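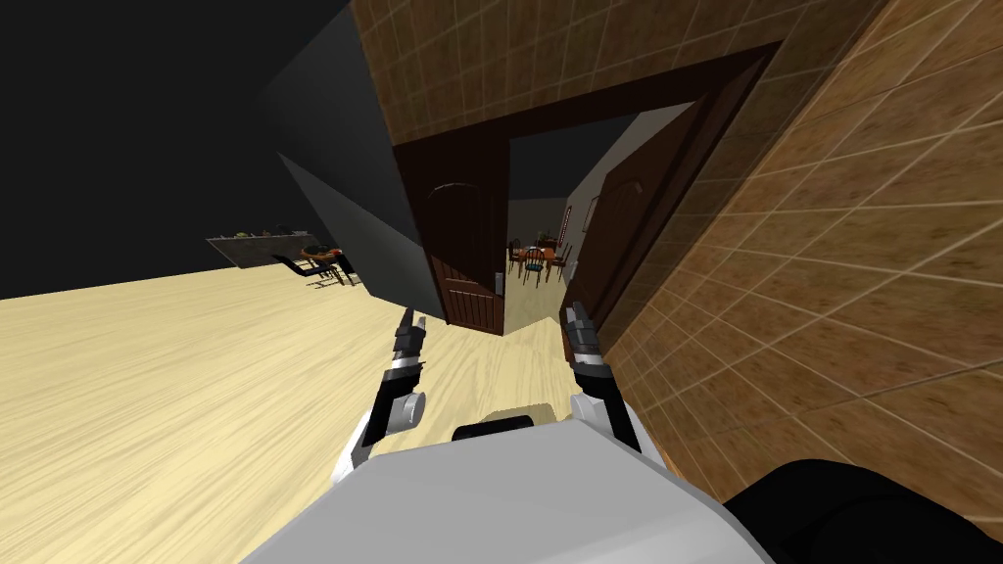

School of Consumer Technology and Society, Lurketen University

4. How owners talk about a tired battery

Before we get to the survey answers themselves, it is worth spending a little time on the word "tired". We didn't put it in the questionnaire. It came up again and again in the pilot interviews we held in Dritley, and by the time the full survey went out in May we had grown rather fond of it. People would say their phone was tired by lunchtime, or tired in the cold, or simply tired, in much the same tone they might use for an old dog. A technician would want to know about capacity, cycle count and internal resistance, and we will come to those, but most owners never see such numbers and would not go looking for them. What they have is a sense of how the day used to go with this phone, and how it goes now.

The survey drew 1026 usable responses. Everyone who took part was using a handset they had owned for at least 14 months, a cut-off we chose so that the honeymoon period would be well behind them (we did consider a shorter one, and the pilot group talked us out of it). Respondents could be using any make of phone. The Brarnska handset turned up more often than we had planned for, largely on account of a promotion that the Prendergast shops ran in the region, and we have kept those owners as a separate group wherever it seemed to matter.

4.1 Charging routines

The first thing that struck us on reading the open answers was how settled people's charging routines are, and how little they have to do with the advice printed in the box. Many respondents had been told at some stage that they should run a new phone right down before charging it, and they were still doing so, faithfully, with phones for which the advice makes no sense. Others had heard that leaving a phone plugged in overnight would ruin it, and got up early to charge it over breakfast instead. We found these answers quite touching. A good many people are taking real trouble over their phones, and it seems a shame that so much of that trouble is spent on rules left over from an older kind of battery.

Overnight charging was nonetheless the usual habit. Respondents described it as something that happens along with locking the back door and filling the kettle, and few could remember deciding on it. When we asked whether they had ever switched on a charge limit, the most common reply was that they did not know whether their phone had one. Brarnska owners were a partial exception, as the handset offers the limit during set-up, on the same screen as the choice of ringtone. Several of them had accepted it without quite taking in what it was, and then wrote to us, a little worried, that their phone "never gets to 100". One had taken it back to the shop over this. We return to the wording of that screen in Section 6, where we suggest a friendlier version.

4.2 The reported percentage and the felt one

Most recent phones will give the owner a battery health figure if they go far enough into the settings. We asked respondents to find theirs, with instructions for the common makes, and to copy it down only after they had told us in their own words how the battery was holding up. The order matters a great deal. In the pilot we had it the other way round, and people who had just read a high figure went on to describe a phone that behaved beautifully, even where they had complained about it to the interviewer over a cup of tea ten minutes earlier.

With the order corrected, the two accounts of the battery often failed to meet. Some owners were perfectly content with a battery whose figure would have a repairer reaching for a new one, usually because the phone spent its days on a desk or in a car with a charger close by. Others were thoroughly fed up with a phone whose figure was excellent. Reading through their comments, we came to think that they were describing two different complaints under the one heading. The first is that the phone does not last the day. The second is that it cannot be trusted, in the sense that the indicator sits comfortably at a middling level and then falls away in a few minutes, generally while a boarding pass or a map is on the screen. Owners will put up with the first for a surprisingly long time — they buy a second cable, they turn the brightness down, they adapt. The second they forgive much less readily.
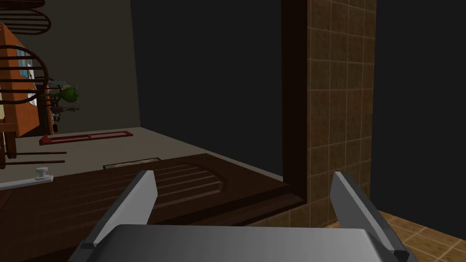

Figure 2. Rendered view with the gripper fingers open and a dark brown wooden panel in front.

4.3 Repair, replace or carry on

We then asked what people meant to do about it. The answer, very often, was nothing just yet. Battery replacement was known to be possible by most respondents but was thought of as a thing other people did, and the reasons given were seldom to do with price alone. People worried about being without the phone for a day. They worried about their photographs, even when those were backed up, and about handing an unlocked phone across a counter to a stranger. In Dritley, where the nearest repair counter is in the Prendergast shop on the main street, owners were noticeably more relaxed on all these points, and a few told us they had simply waited in the café next door while it was done.

Those who had already decided to buy a new phone were asked whether the battery was the reason. Here we would urge some caution, for the battery is a very respectable thing to blame. It is much easier to tell a researcher (or a spouse) that the old phone will not hold its charge than that one would quite like the new camera. We do not say this to tease our respondents, several of whom made the point themselves, cheerfully, in the comments box at the end. It does mean that the share of replacements put down to battery wear should be read as an upper bound. Where we were able to compare the stated reason with the health figure copied down earlier, the match was loose enough to give us pause, and we have left that comparison out of the main model and placed it in Appendix B.

One group deserves a word of its own. A small number of respondents were using handed-down phones, passed along from a parent or an older child, and their expectations were quite different from everybody else's. They had never known the phone when it was fresh. Asked whether the battery had got worse, they tended to say that it had always been like that, and to rate it kindly. We had not thought to write a separate set of questions for them, and we should have done. The follow-up questionnaire now includes these, and the revised wording is given in full in Appendix C.

Revised manuscript received 14 Dec 2021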